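Imprimir
Enviar por correo electrónico

Jornada de puertas abiertas en Harimcombe: fui con hambre y volví con dudas

La invitación decía «una mañana de sabor auténtico en nuestra cocina de pruebas». He ido a suficientes mañanas de sabor auténtico como para desayunar antes, pero esta vez me fié y llegué a Harimcombe un jueves, a las diez, con un café de estación en el cuerpo y nada más. Primera comida: a las doce y veinte. Tomen nota quienes piensen ir en junio, cuando repiten.

Por si alguien no la conoce, Provis es la marca que vende cajas de cocina por suscripción, con los ingredientes pesados y una ficha plastificada. A mí no me han pagado nada. Me dieron una caja de muestra a la salida y de ella hablo al final.

Nos recibió Marjorie Kershaw, que lleva el desarrollo de recetas y es, con diferencia, lo mejor de la visita. Habla deprisa, contesta a lo que se le pregunta y reconoció que la crema de calabaza de otoño lleva demasiada nuez moscada. Le pregunté por qué no la corrigen y me dijo que las fichas ya estaban impresas. Se lo agradezco, aunque no sé si en la empresa se lo agradecerán tanto.

La cocina de pruebas es luminosa y está muy limpia. Seis fogones, dos hornos y una estantería de especias ordenada por colores, cosa que queda preciosa y obliga a leer todas las etiquetas para encontrar el comino. Éramos 40 visitantes, repartidos en grupos, y en el mío tocó el guiso de pollo con manzana. El pollo venía ya dorado. La manzana venía ya cortada. Removimos por turnos – un par de minutos cada uno – y luego nos felicitaron por haberlo cocinado.

¿Estaba bueno? Estaba correcto. Salsa un poco dulce para mi gusto, pollo jugoso, la sidra ni se notaba. El pan, en cambio, excelente, y resultó que no era suyo: lo compran en Fairclough, la panadería que hay junto a la parada del autobús. Compré una hogaza al volver y fue el mejor dinero que gasté ese día.

Después vino la charla de Mervyn Catterall, el director comercial, en una sala sin ventanas y con las sillas muy juntas. Catterall sostiene que una familia ahorra alrededor de 189 euros al mes con sus cajas. Pedí el desglose. La comparación, según explicó, es con una familia que cena fuera o pide a domicilio casi todas las noches. Con una familia que va al mercado y hace lentejas no hay comparación, o no la enseñaron. También se habló mucho de Skenonard, la nueva línea de platos de invierno, de la que no probamos ni una cucharada porque «todavía está en fase de afinado». Hubo, eso sí, un vídeo con música de piano.

La tienda está a la salida, como en los museos. Delantal, 69 euros. Es un delantal de lino bonito, con dos bolsillos, y sigue siendo un delantal. Las mezclas de especias tenían mejor precio y me llevé la de asados, que huele a tomillo y a poco más.
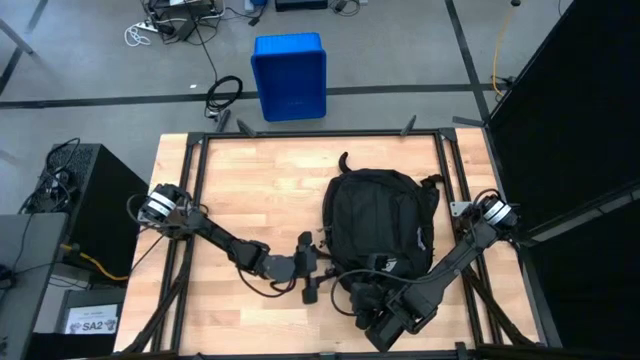
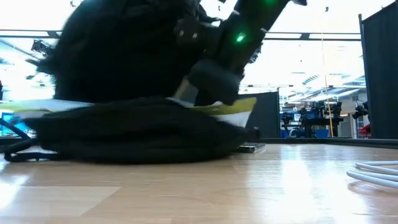

La caja de muestra la abrí en casa el fin de semana. Traía el risotto de setas para dos, y ahí debo ser justo: las setas estaban bien secadas, el caldo concentrado no sabía a pastilla y la ficha se entendía a la primera. Los tiempos fallan. Pone dieciocho minutos y a mí me llevó veintiséis, removiendo sin parar, con el arroz todavía un punto duro. Le añadí mantequilla y queso por mi cuenta, el doble de lo que venía, y mejoró bastante.

¿Volvería? A la cocina, si me dejan pelar una manzana. A la charla, no. La entrada es gratuita pero hay que reservar, el aparcamiento es pequeño y el autobús de vuelta pasa cada hora, a y cuarto. Yo lo perdí por dos minutos, y así fue como entré en la panadería.

Imprimir
Enviar por correo electrónico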